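Is the Usetti open day in Dilville worth it if you know nothing about robots?

Posted in Days Out and Events - Sep 20, 2026

pippin_and_toast

My daughter is eleven and has gone completely robot mad since her school had a talk on them. A neighbour told us that Usetti opens its workshop to visitors in February and that you can have a go at some of the things yourself. I've looked at their page and it mostly gives the address and where to park.

Neither of us has any background in this. I can change a plug and that's my limit. What I'd like to know is whether it's people talking in front of slides or whether you get near the work, whether an eleven year old gets a proper turn, and how long to allow. We'd be coming on the 253 bus, so getting back matters as well. Also, is there somewhere to eat a packed lunch?

Thanks in advance, she is already writing a list of things to ask.

marrowfat

Went last year, it was good. Busy. Take a coat, the big door is open all day and you feel it. There's a canteen but it only did tea and crisps when I was there. Not sure about buses, I drove.

tinsnip_tess

Oh please do go, she'll love it! I've been to three of these now (two with my nephew and one on my own because I wanted to ask everything without being hurried along) and I would put it ahead of most paid days out round here.

To take your points more or less as you asked them. There is one talk with slides, in the Ruddock room upstairs, and it lasts 30 minutes. You can skip it, but the last one had a lovely bit on how a machine is taught to pick up something it hasn't met before, and my nephew still talks about that. Everything else is downstairs and you walk round it at your own speed. The people at the tables are the ones who work there, and they are happy to be asked daft things. I asked why the arms all seem to be moving so slowly and got a really good ten minute answer with drawings on the back of a leaflet.

For me the best part is the table with the hand-held grippers. You hold the thing yourself, two fingers at the front, and you work at a tray with round wells in it. A camera on the tool records what you do. It sounds like nothing much, then you try it and find out how much your own hand has been doing for you all these years. I was hopeless. My nephew was far better, and the woman running the table told him so, which made his month.

Turns are by ticket, 15 people to a session, and the tickets are free from the desk by the door. Get those before you do anything else! Last time the desk had 438 names on the sign-in sheet by closing, so you can imagine what the afternoon sessions were like. The first session of the morning is the calm one, and if there are spare places they'll let a keen child have a second go.

The Gralleo arm is at the far end behind a clear screen. You can't touch that one, but it runs nearly all day and there's a step for smaller visitors to stand on.

Lunch: benches along the side wall, and you can sit there with your own food. They don't mind at all. The 253 stops at the end of the road in Dilville and it's a short flat walk, but check the last one back because it finishes earlier than you'd think at weekends.

Allow a morning, and don't be surprised if it turns into a day. If she has her list of questions, get her to bring it on paper - two of the tables let children pin theirs to a board and they write the answers underneath.

One for the list, perhaps: ask what the fingers are lined with and how often it gets changed. I spent ages on that with them. The close-up is from the tray table.
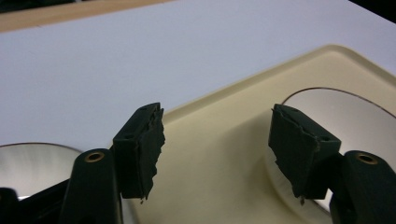
Dilville Makers and Menders - Robotics Evening Group

The fingers are open with nothing between them, and the cream tray is underneath with a well on either side. Look at the inner edges of the two dark pads, where the padding has gone ragged all the way along. I do like the little brass-coloured inserts on the arms too, one each side. If your daughter wants to carry on after February, our group meets in the evenings and under-sixteens are welcome with an adult. Tell us how she gets on!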